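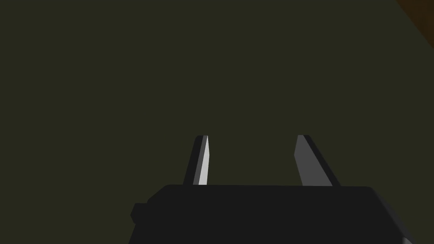
Grusetti Court Residents' Association
Minutes of the October meeting

The meeting opened at 7:10 p.m. in the ground floor lounge. The minutes of the last meeting were read and accepted with one change. Under "Laundry," the words "the problem has been fixed" were replaced with "the company says the problem has been fixed." The left dryer has stopped twice since then.

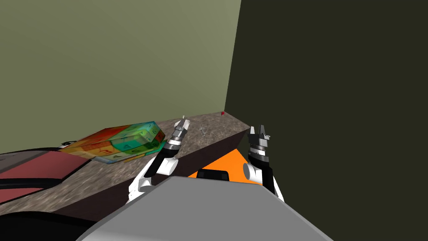
Angeliki Makris

1. Water softener

The representative from Tesix spoke for twenty minutes in favor of putting a whole-building softener in the basement. He said it would cut the gas bill, make the boiler last longer and leave residents with softer skin. I asked which of these Tesix would put in writing. He said results vary by building. I asked for a building like ours, with a boiler as old as ours, where they had looked at the bills before and after. He offered to send a brochure.

The price is $3,000 installed, plus salt. He did not have a figure for the salt. He did not know whether the drain in the basement could take the flushing water, and he had not been down to look at it. Several residents of the upper floors said they do have scale in their kettles and would like something done. No one disputed the kettles. What was disputed is whether a kettle tells us anything about a boiler.

The hardness test passed around was done by Tesix with a Tesix strip. Moved and carried: to have the water tested by someone who doesn't sell softeners, and to take no step on the purchase before then. Two residents voted against, on the grounds that we have been "looking into" the water for as long as they have lived here. They have a point and it is recorded.

2. The Ula app

Ula is the notice and booking app we have been trying since spring. The company's report says residents opened it 2,309 times over the summer. The report counts an opening each time the app is opened by tapping on an alert, including alerts sent by mistake. The night the lobby door sensor failed, my own phone buzzed until I turned it off.

Points raised from the floor:

The lounge was booked twice for the same evening and the app confirmed both.

Three households do not use a smartphone and did not hear about the hot water being shut off.

The bike room list is better than the old clipboard. General agreement on this.

The free trial ends soon, after which it is $600 a year. The case made for paying was that everyone is used to it now. I said I would like a better reason than that, and was told, fairly, that the clipboard also had problems. Decision put off to the next meeting. In the meantime paper notices go back up by the mailboxes, and the person who posts on Ula also posts the paper.

3. Roof

Xenos has sent its second letter about the roof. The first letter said the flashing on the north side needed patching. The second says the whole north side should come off before winter. Nothing in the second letter explains what changed, and it is signed by the same man. The new quote is not attached to it, although the letter refers to "the attached quote."

The top floor reports one stain, in the hall closet, the same size as last year. They drew a pencil line around it at my request and will go on checking it after heavy rain. Agreed to ask Xenos for the quote and for whatever was found on the roof that supports it, and to get one other opinion. If the other opinion also says winter, we will have to move fast -- I accept that, and so did everyone present.

4. Reserve

The reserve stands at nearly $3,000. It was noted that this sum has now been mentioned as the way to pay for the softener, for the roof and for new mailboxes. It can be spent once.

5. Stairwell lights

The motion sensors are still set too short. People on the second landing are left in the dark if they stop to find their keys. The electrician was asked in July to lengthen the time and says he did. A resident timed it on her watch and says he didn't. He will be asked to come at night and stand there.

6. Colors for the lounge

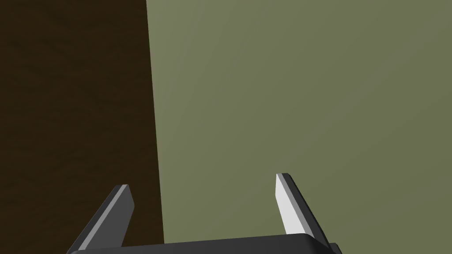 Olive green beside dark brown wood.

A short discussion. Some like the green. Others feel it will make the lounge darker, and the lounge is dark already. The claim that green walls calm people down was made and not supported. Left open, with no money set aside.

7. Other matters

Strollers may stay under the stairs if they are folded. Recycling is not to be left in bags. The request for a second key to the meter closet was turned down until someone can find the first.

The meeting closed at 9:05 p.m. Corrections to these minutes may be left in the association mailbox, in writing please.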